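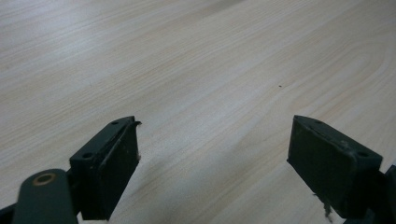
# Checking a fuel saver's claims yourself

Gadulis sells a plug-in "saver" for small gas cars and says it cuts fuel use by a fifth. I doubt it, so test before you pay.

1. Fill the tank until the pump clicks off, then zero the trip meter.
2. Drive your normal 400 miles without the gadget. Same pump, same tire pressure.
3. Fill up again and divide miles by gallons.

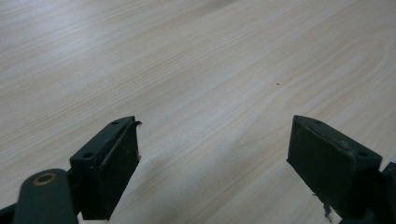 4. Plug the thing in and repeat. One tank proves very little – I'd want 2 each way.

Ignore the dashboard readout, and watch the weather. A run in March against one in August tells you about the weather. 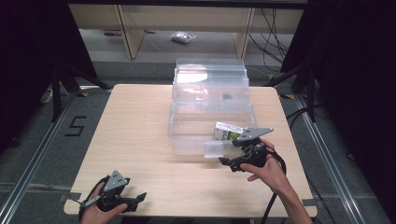 Ahonen wrote in to say that 200 miles is plenty if it's all highway. Maybe, but a short fill at the pump skews that badly. Stick with the longer run, and keep the receipt for the refund.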